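Rental kitchen walk-through, Gadbridge unit 2 – inspector's comments
Completed by Darragh Mulcahy for Norkard Lettings, March

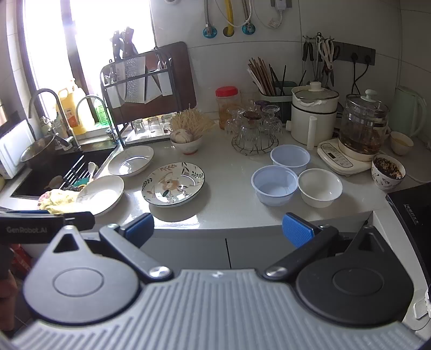 Smoke alarm, hallway
Pass. Sounded on the test button. The sheet says "tested monthly by tenant" and has a tick for every month in the same pen and the same handwriting. I'd treat that as one test.

Carbon monoxide alarm
Fail. Unit is past the replace-by date on its back. The agent told me they "usually last longer than that." Replace it.

Range, anti-tip bracket
Not confirmed. Listed as fitted on the last report, but there is no photo and the range was not pulled out on that visit either. I have left this open and I'd like the installer's invoice, if there is one.

GFCI outlets
2 tested, 2 tripped, both reset. No comment.

Water heater
Meter reading at time of visit 1,623. Relief valve discharge pipe ends well above the floor and points at the door. Somebody passed this last year. I can't see how.
Temperature at the tap was not taken, my thermometer battery was dead. To follow.

Under-sink shutoff
Stiff but turns. Old staining on the cabinet base. Landlord says it's from before the repair. Maybe. Put down dry paper and look again in a week.

Fire extinguisher
Gauge in the green. Plemov tag is on it but the service line is blank, so the tag proves very little.

Window locks
Pass, except the small one in the bathroom, painted shut. "Never opened anyway" isn't an answer for a room with no fan.

Stair rail to yard
Loose at the bottom post. Was loose on the last sheet too, marked "monitor." Monitoring a loose rail does not tighten it. Fix before the next visit.

Overall
Not signed off. Alarm, rail and discharge pipe first – the rest can wait for the recheck. Send receipts, not emails saying it's done.

D. Mulcahy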